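Limescale keeps coming back on kitchen tap

jesen47
We moved to a hard water area in September and the tap crusts over within days. I've tried Stallora spray twice, left on overnight. 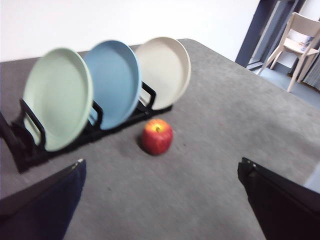
It shifts the white bits but the base stays rough. Would a water softener be overkill? I was quoted 900 pounds.

Goh
Don't leave spray on overnight, it can damage the chrome. Wrap a cloth soaked in white vinegar round the base for 50 minutes, then rinse.

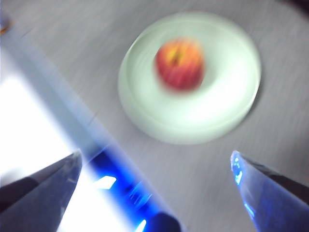 Clellix disagrees about the vinegar and would use citric acid - less smell, same result. Dry the tap after use as well.

Goh
Fair enough, either works. I'd hold off on the softener.
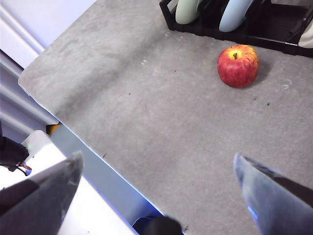 Red apple on a grey table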